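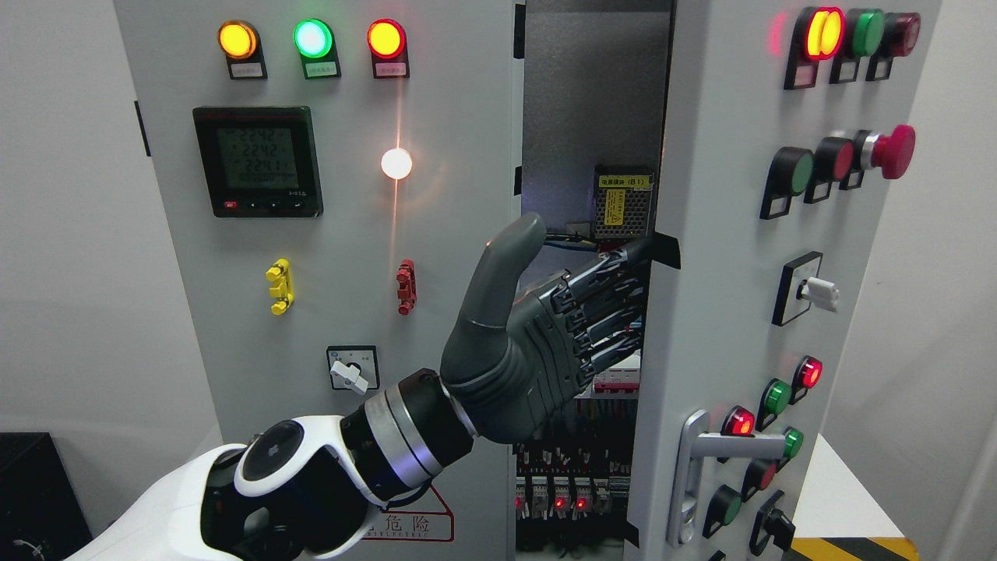
Detard Facilities and Utilities Department

Power work at Stenavholm site set for winter break
09/12/2020

Electrical service to the older half of the Stenavholm site will be shut down in stages over the winter break so that the main distribution equipment can be replaced. The work covers the Rivadeneyra Building, the print shop, the south greenhouse and the outdoor lighting along the east parking lot. Other buildings will stay on their normal supply.

The equipment being replaced was installed when the Rivadeneyra Building was used only for storage. It now holds offices, two teaching labs and the staff kitchen, and demand has grown with each change of use. Breakers on the second floor tripped several times last winter when space heaters and lab ovens were running together.

The contractor is Tamico, which did the rewiring in the north wing two years ago. Its crew will pull out the old main panel, put in a new 400-amp panel and run 1,425 feet of new cable through the existing basement trench. Floors do not need to be opened in any occupied room, but ceiling tiles will come down in the first-floor hallway and outside rooms 215 and 217.

Shutdowns will be done in 3 stages. The greenhouse and the parking lot lights go first, with temporary light towers placed at both lot entrances. The print shop follows. The Rivadeneyra Building is last and will be without power for the longest period, starting on a Friday evening and ending the following Monday afternoon. Exact hours will be posted on the doors of each building a week ahead and sent to the department contacts.

"We looked at doing the whole job over one weekend, and it was too tight," said Reiko Sasaki, who manages utilities for the department. "If one delivery slipped, people would have come back to a dark building. Splitting it up costs a little more, and it gives the crew room to test each section before moving on."

Staff in the Rivadeneyra Building are asked to do the following before they leave for the break:

Shut down and unplug computers, monitors and printers.
Empty and defrost personal refrigerators.
Move lab samples that need cold storage to the freezer room in the north wing. Shelf space can be reserved through the front desk.
Take home anything needed from offices on the second floor, as the stairwell will be locked during the shutdown.
Leave room doors unlocked if there is a panel or junction box inside.

The shared kitchen refrigerator will be emptied by the cleaning crew on the last working day. Food left in it will be thrown out, labeled or not.

Heat in the building comes from the central boiler, but the circulation pumps run on the building supply and will stop along with everything else. Two portable generators will keep the pumps going overnight if the outside temperature drops below freezing. The generators will stand by the loading dock and will be loud at times. Neighbors on the dock side have been sent a letter.

Card readers on the outside doors have battery backup and should keep working for most of the shutdown, although the department does not want people to depend on them. Anyone who must enter the building during that time needs to call the utilities desk first and be met at the main door. The elevator will be out of service from the start of the last stage until it has been inspected.

Ryota Kaneko, who runs the two teaching labs, said the dates were workable. "We asked for the ovens to go on their own circuits and that is in the plan now. The rest is a matter of packing up on time." Lab classes will start on the usual schedule after the break, with the first week held in the north wing if testing runs late.

A second, smaller project is planned for March, when the outlets in the print shop will be moved to suit the new cutting tables. That work will be done on regular weekdays and will not affect other buildings.

Questions about access, cold storage or the generator schedule can be brought to the utilities desk, open from 8 a.m. to 4 p.m. on working days. During the shutdown the desk phone will be forwarded to the person on call.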